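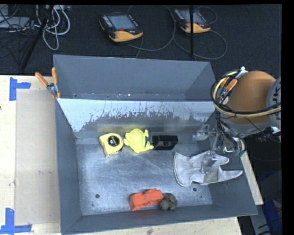
Entili Portable Screening Kit

For film clubs, libraries, small festivals and anyone who has ever wanted to show a movie in a room that wasn't built for it

If you have put on a film night in a village hall or a school gym, you know how the evening tends to go. The picture looks fine from the third row, the sound is coming from somewhere near the coat rack, and the person with the right cable has gone home for supper. We started making the Entili after years of running evenings very much like that (and enjoying them anyway, we should say), and it is the kit we wish we'd had back then.

The Entili is a complete front-of-house setup for rooms of up to 97 seats. It travels in two wheeled cases, fits in the back of an ordinary family car with the rear seats folded, and can be put up by two people who have never met before. We know this last part because Noémie Pons, who looks after our rental customers, keeps testing it on new colleagues!

What comes in the cases

Projector with a short-throw lens and a spare air filter
Folding screen, 300 cm wide, with legs, ground weights and a black skirt
Two powered speakers on stands, plus a smaller center speaker that sits under the screen
Playback box with a simple four-button remote
Handheld microphone for introductions and questions afterward
All cables, labeled at both ends in large print
Printed setup guide, in English and French

The picture

We went back and forth for a long time over the screen surface. A very bright screen is lovely if you are sitting in the middle and rather disappointing if you came late and ended up by the radiator, so in the end we chose a plain matte white that gives everyone much the same view. It likes a darkened room. Curtains or blinds are usually enough, and if your hall has one of those high windows that no one can reach, try putting the screen on the same wall as the window and you will be surprised how much it helps.

Films with subtitles get a button of their own on the remote. Press it once and the whole picture moves up a little on the screen, so that the words clear the heads in the front rows. Rosine Chevalier asked for this after a season of Swedish dramas at her film club, and it has become the thing people mention most when they write to us.

The sound

Dialogue comes from the center speaker, and that makes a bigger difference than anything else in the kit. Halls echo. Voices get lost in them long before music does, and turning everything up only makes the door slams louder. There is a voice setting on the playback box with three levels, and we suggest starting on the middle one and walking to the back row while someone is talking on screen.

Getting it to you

Orders are delivered by Trastport on a covered truck, and the driver will bring both cases in through the door. Please let us know about steps or a narrow entrance when you order. The projector lamp is rated for 3,000 hours, so a club that meets every week should get many seasons out of it, and replacement lamps are kept in stock.

Renting first

You are very welcome to try the Entili for a weekend before buying. The rental fee is taken off the price if you decide to keep it, and you have until the end of the following month to make up your mind. Festivals needing several kits at once should write to Ludivine Besson, and the earlier the better for May, when everybody seems to want one for the same fortnight.

Goes well with

Drodirance outdoor frame, for courtyard and garden screenings
Etik seat numbers, washable, in sets for the full room
Extra microphone and table stand
Rain covers for both cases

Item number: 567
Warranty: two years on all parts except lamp and filters
Screening rights are arranged separately with the film's distributor and are not included with the kit.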